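Tomell Demo Tape Index

A data card for the metal demo cassette catalog kept by Danylo Harasym and Volodymyr Zhuravel

What's in it

Tomell is a text catalog of underground metal demos: death, doom, black, and the murky stuff in between that never got a proper label. There are 297 releases in the current version, from 119 bands, and every one of them was entered by someone holding the actual cassette. No scraping, no copying from trade lists. We love these tapes and it shows in the notes column, which gets long!

The catalog covers demos, rehearsal tapes and advance tapes. Full albums are out, even if they only ever came out on cassette. Split tapes are in, with one row per band and a shared split_id.

If you're new, start with the Stolar rehearsal tapes. The first is 38 minutes of the most gloriously filthy doom either of us has heard, and the bass sounds like somebody dragging a fridge across a parking lot. Savchuk's second demo is the other one we keep pushing on people.

Files

releases.csv: one row per release
tracks.csv: one row per song, joined on release_id
people.csv: band members and guests, with instruments as printed on the sleeve
thanks.csv: every name from every thanks list, 3,000 rows of them
aliases.csv: alternate spellings of band names

thanks.csv is our favorite. You can follow a whole scene through who thanked whom, and half of the aliases were found that way.
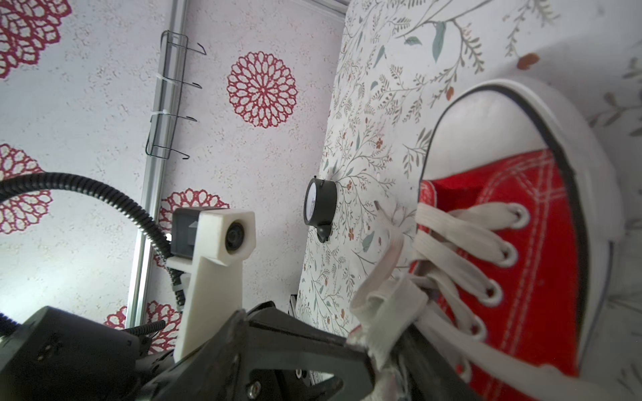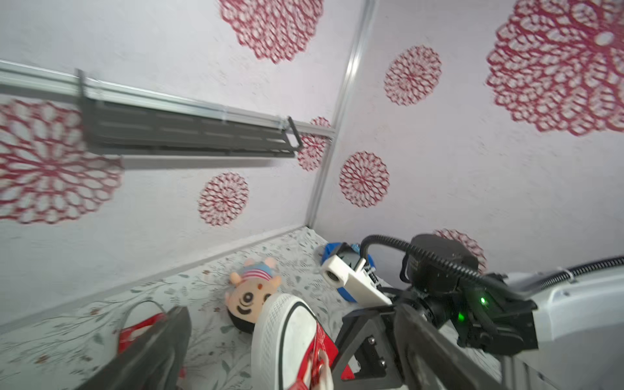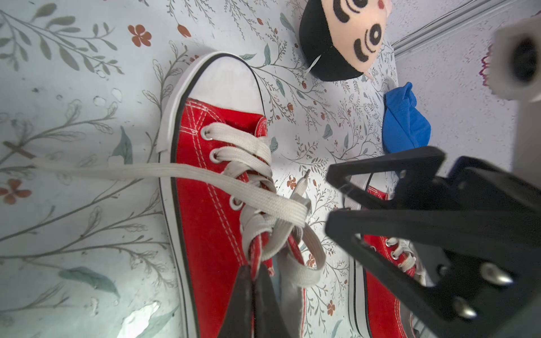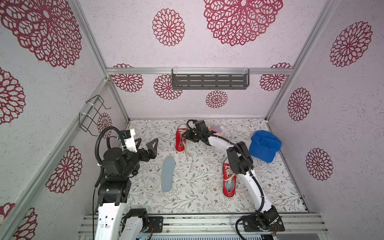
Fields in releases.csv

release_id: four letters and a number, never reused
band: spelled the way the band's first demo spells it
title: blank if the tape has none. Please don't put "Demo" here unless the sleeve says so
year: the year printed on the sleeve or shell. If there isn't one, leave it blank and put your best guess in notes
side_a_length, side_b_length: minutes and seconds, timed by ear from a real playback
dub: original, second or unknown
sleeve: photocopy, offset, handmade or none
split_id: only filled in for splits
notes: anything goes

Known problems

Tape decks don't all run at the same speed, so lengths can be off by several seconds on the longer sides. Danylo's deck runs a little fast and his entries haven't been corrected yet.

Istanano shows up under three spellings in thanks.csv. We think two of them are the same band and the third is a solo project by the drummer, but until someone turns up a lineup sheet they stay separate.

Song titles in logo-style lettering are a nightmare. Where we couldn't agree on a reading, tracks.csv has both, with a slash between them. If you played on the tape and can tell us what the song is called, please write in, we'd be thrilled.

Changes in this version

Released 8th December. Adds the box of tapes Volodymyr bought in October, which alone brought in four bands neither of us had ever heard of (one has a full-time flute player, and it works!). The old format column is gone, because every single row said cassette.

Adding a tape

Send a new row for releases.csv plus the matching rows for tracks.csv. Type the thanks list exactly as printed, typos and all. You need to own the tape or have it in front of you. Sleeve scans are great for settling arguments, but we don't host them, and we don't host audio either.

License

The catalog text is free to use for anything, with credit to the Tomell index. The music and artwork belong to the bands, so if one of them still sells copies, go buy one.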